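## 3. Materials and Methods

### 3.1 Study setting

The study took place in two outpatient clinics in the Tridov district. Both clinics treat mostly walk-in patients with minor wounds, skin complaints, and ear problems. Before the study began, neither clinic had a written rule on how long an opened pack of cotton swabs or wipes could stay in use. Staff at both sites told us they went by feel: if a bag looked clean and was less than half empty, it stayed on the counter.

We chose these two sites for practical reasons. They buy from the same supplier, Okeke, and they store their stock in the same way, in closed cupboards with a small working supply kept out during the day. They differ in patient load, with the northern clinic seeing more people per shift and going through its supplies faster.

### 3.2 Items included

We looked at disposable goods that are sold in packs of many and used one at a time. This covers cotton swabs, wipes, gauze squares, and cotton pads. We left out anything packed singly, such as adhesive dressings in paper sleeves, because opening one of those does not expose the next. Cloth items that are washed and used again were also left out of the main analysis, though they often share counter space with the disposable goods and were noted on the storage form.

The type of outer pack matters for this kind of study. Soft plastic bags are cheap and light, but many have no way to close once they have been torn open. Packs of wipes often have a flap or lid, and staff are used to pressing it down after use. Earlier work by Makhubela and Akinola treated all soft packs as one group. We kept bags and wipe packs apart, as shown by the two item types in Figure 1.

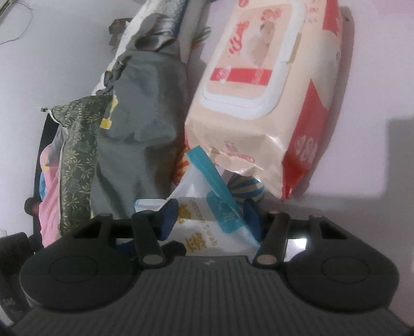 **Figure 1.** Cotton swabs in a translucent plastic bag, with a larger package of wipes and cloth items behind.

### 3.3 Sampling procedure

Each opened pack was given a paper tag with the opening date and a pack number. Samples were taken on the day of opening and again on days 2, 9, and 14. On each sampling day, a trained staff member put on fresh gloves, removed the item nearest the opening, and placed it in a sterile tube. A second item was taken from the bottom of the pack and handled in the same way.

Tubes were kept in a cool box and delivered to the laboratory by the end of the shift. Samples that arrived the next morning were thrown out and marked as missing. No attempt was made to replace them, as a repeat sample would have come from a pack that had been open for longer.

Packs that were used up before day 14 were kept in the study until their last sampling day. At the northern clinic this was common for cotton swabs, and the later time points for that item rest mainly on packs from the southern clinic. We return to this in Section 5.

### 3.4 Laboratory work

Items were shaken in sterile saline, and the liquid was spread on standard agar plates. Plates were incubated and read by two people working apart from each other. Where their readings did not agree, a third person read the plate and the middle value was used. The readers knew the pack number but not the item position or the clinic.

Blank tubes were carried through every step on each sampling day. If a blank showed growth, all plates from that day were dropped. This happened once, in February, and the cause was traced to a batch of saline.

### 3.5 Staff interviews

After sampling ended, we held short interviews with 19 staff members across the two clinics. Dhillon and Prajapati carried out the interviews, and Taipe coded the notes. The questions dealt with three points: when a pack is normally thrown away, who makes that choice, and what the person does with a pack that has been left open overnight. Interviews were held in a side room during working hours and were not recorded. Notes were typed up the same day and shown to the staff member, who could change or remove any part.

### 3.6 Analysis

Colony counts were compared by item type, position in the pack, and days since opening. Counts were log-transformed before analysis. We fitted a mixed model with pack as a random effect and clinic as a fixed effect. Missing samples were left as missing. Interview answers were grouped by theme and are reported separately in Section 4.3.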